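Week 2 reading: Memory, storage and what "fast" means

These notes cover the second half of the lecture. Bring them to the Haltport tutorial.

**1. The hierarchy**

A processor works on values in its registers. Everything else is further away and slower. Cache sits on the chip, main memory in slots on the board, and storage at the end of a cable or on another bus.

**2. Locality**

Programs tend to reuse what they used recently, and to use its neighbours next. Caches rely on both habits. In the Clenen exercise you will sum an array by rows, then by columns, and compare the cycle counts.

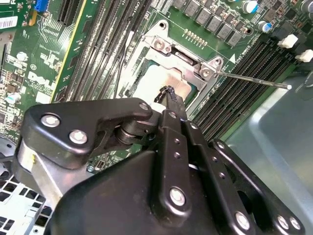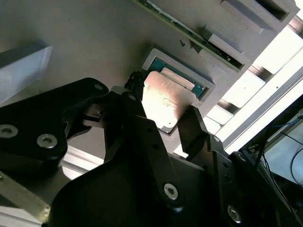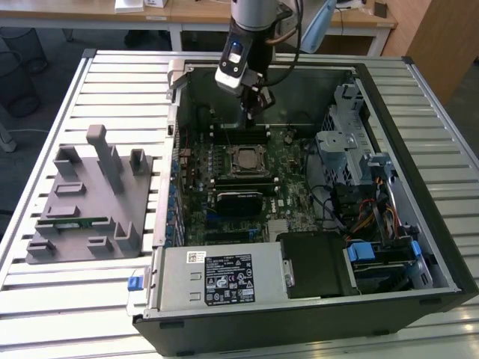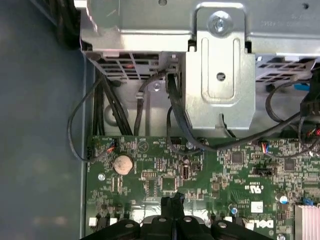 Abdel Rahman asked whether a bigger cache would fix the column version, and whether that made the rewrite a waste of time. It helps only until the array outgrows the cache. Change the loop order first.

**3. Worked figures**

The row version took 325 cycles and the column version 535. Both used the same 800-byte array, starting from a cold cache. Express the difference as a percentage of the row version, and show your working.

Lab sheets are due 11th February, through Trusgate.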